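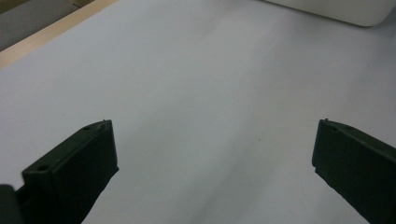
Bremora launches pale tabletop range for shared workrooms

Furniture maker Bremora has added a new line of tabletops to its catalogue, meant for workrooms, craft rooms and kitchens where one table is used for several jobs in a day. The range is called Skindari and goes on sale in November.

Skindari tops have a smooth surface in a pale white-grey. They come in 6 sizes, from a narrow side bench to a large table that seats eight. All of them can be bought alone, to fit on legs or a frame the customer already has, or as a full table with Bremora's own steel legs.

The company says the colour came out of a trial at its Trostulgate showroom, where visitors were asked to try sewing, paper cutting and small repair work on tops in several shades. A total of 961 people filled in the comment card. White was found too bright under ceiling lights, and darker greys made pins and thread harder to find. The pale white-grey was the shade most people picked for long spells of work.

"People kept telling us they wanted a plain table," a Bremora spokesperson said. "They didn't want a pattern or a wood grain to look past when they were matching up small parts. They also asked for one they could wipe down before lunch, and we have tried to give them that."

The standard height is 78 cm, a little taller than most dining tables, to suit people who stand for part of the day. A lower version is made to order — customers should allow extra time for this. Front corners are rounded on every size.

The first tables have gone to the Agbenyega craft rooms, where 45 are in use for evening classes in bookbinding, dressmaking and model building. The rooms had been using a mix of folding tables and old school desks, some of which did not match in height when pushed together.

Spare legs, levelling feet and joining plates will be sold separately. The joining plates fit under the top, so two tables can be fixed side by side without a step between them.

Samples of the surface can be seen at the Trostulgate showroom or ordered by post from Bremora free of charge. Trade buyers can ask for a price list at the showroom desk.

Ends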